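Storage and Stock Control, Unit 4: Fixed Locations and Open-Front Bins
Notes for Shanthi Jayasinghe's group, Ultiscombe

4.1 Fixed and floating locations
In a fixed system each stock line has one home and keeps it, even when the home is empty. In a floating system goods go wherever there is space and the record is changed to match. Fixed systems waste space. Floating systems fail quickly if the record is wrong.

The Demissie stockroom (see Unit 2) is fixed for small parts and floating for cartons. Mixed systems are common and need a clear rule for lines that move from one class to the other.

4.2 Bin fill
A small-parts bin is treated as full at 80 per cent of its volume. Above that level parts ride up over the front lip and end up in the bin below. Bins with a sloped lip reach this point sooner than straight-sided boxes of the same volume — allow for it when setting the maximum.

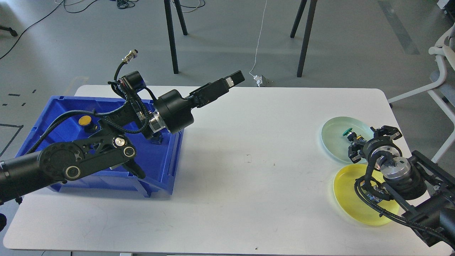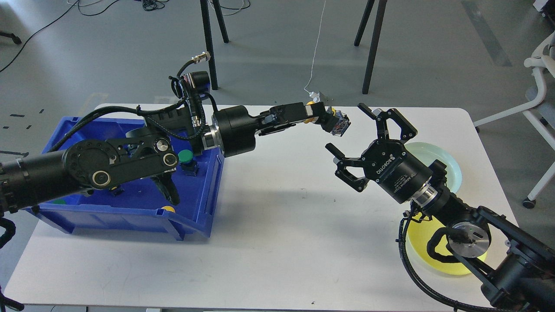
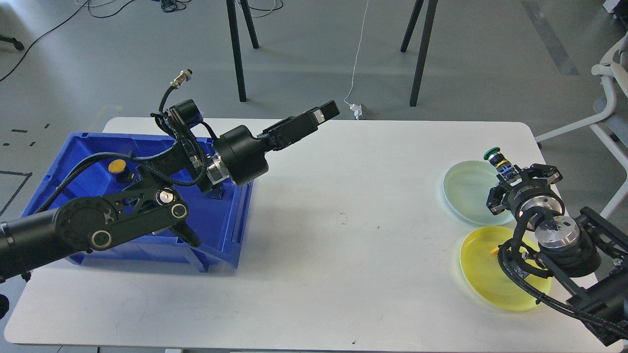
Fig. 4.1. White table, three views. A blue bin with a slanted front lip stands on it in the first and second.

4.3 Reorder point
Reorder point = (daily use x lead time in days) + safety stock.

Worked case, Plostoson hinge pins: daily use 69, lead time 2 days, safety stock one day's use. The reorder point is 138 + 69 = 207 pins. Round up to whole packs only when ordering, never when setting the point.

4.4 Two-bin method
The second bin holds the reorder quantity of 4.3. When the first is empty its card goes to the buyer and the second comes into use. No count is taken. The method suits cheap parts with steady use and is a poor choice for seasonal lines.

4.5 Reading and task
Grukov, chapter on location codes. Work out the reorder point again with a lead time of five days and bring the figures to the May session.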